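# Iltora: limpieza de mesa después de la merienda

Sheyla Usuga · 29 de octubre de 2024 · Lectura de 2 minutos

Iltora reúne 1741 registros de una actividad que casi todo el mundo da por sabida hasta que comparte oficina: recoger la mesa. Vasos, cuencos, restos de picoteo y una papelera. No hay cubertería fina ni manteles. Quien busque banquetes puede mirar Gevham, que tiene copas y mejor presupuesto.

## Contenido

Cada registro lleva una nota breve con los objetos presentes y su destino:

- `basura`: vasos y cuencos de papel, servilletas
- `se_guarda`: comida que todavía le interesa a alguien
- `dudoso`: lo que Wilmer Rivadeneyra y Delphine Esposito no lograron clasificar sin levantar la voz

La papelera va sobre la mesa, con tapa y bolsa. La bolsa se deja asomar por fuera del borde; si se mete entera, se hunde con el primer vaso y hay que pescarla.

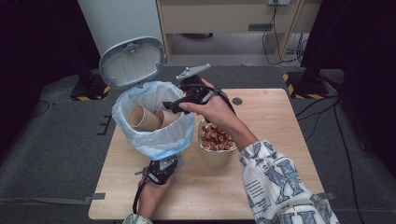

¿Un cuenco con comida cuenta como basura?

Depende de la nota del registro. Si dice `se_guarda`, el cuenco se queda en la mesa aunque estorbe; si no dice nada, se anota como `dudoso` y lo revisa otra persona.

## Convenciones

Los vasos se anotan por tamaño relativo (`mayor`, `menor`), nunca por capacidad. Lo intentamos con mililitros en agosto y duró 5 registros.

Un vaso tumbado dentro de la bolsa ya está tirado. No hace falta que quede de pie, ni bonito.

El campo `tapa` admite `abierta` y `cerrada`. Eliécer Ticona propuso `entornada` y la propuesta sigue abierta, o entornada.

## Problemas conocidos

- En 10 registros el cuenco figura como `plato`. Son de la primera tanda y ya no se van a corregir.
- Las migas no se anotan. Hubo una versión con migas.
- La etiqueta `aperitivo` cubre cualquier cosa pequeña y seca servida en montón.

## Cambios y contacto

Las correcciones se mandan a Dwayne Szabo con el número de registro y el campo afectado. «Está mal» no es un campo.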